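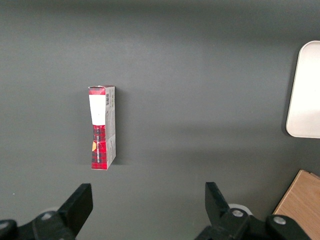 Unit 5: Grasp Selection from Wrist Views
Course notes prepared by Firdevs Bozkurt and Vaughan Pirihi

The Ledar method treats grasping as a ranking problem. Given one view from the wrist camera, the network proposes a set of candidate grasps, scores each one, and passes the highest to the motion planner. It does not build a full model of the object. An upright carton with a plaid front and a white label is handled in the same way as a plain one, as the score depends mainly on edges and on the free space beside them.

Training used 3000 labeled attempts. A further 472 were held back for testing and must not be used for tuning in the lab assignment.

Two terms should be learned before the lab:

Clearance – the free table space on either side of a candidate grasp. A narrow box standing on end offers good clearance but tips easily if one finger touches first.

Approach angle – the rotation of the wrist before the fingers close. For a bottle lying diagonally on its side, the closing direction should run across the body, at right angles to the line from cap to base.

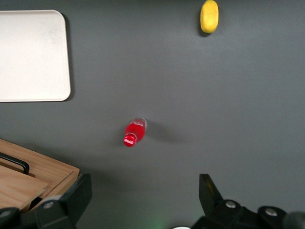
Lab Assignment

1. Load the Dunstan test set and run the ranking script with its default settings.
2. Select 248 views and record the top score for each.
3. Repeat with the clearance term removed. Report the change separately for upright and lying objects.
4. Submit the results in March, with a short statement of any views left out.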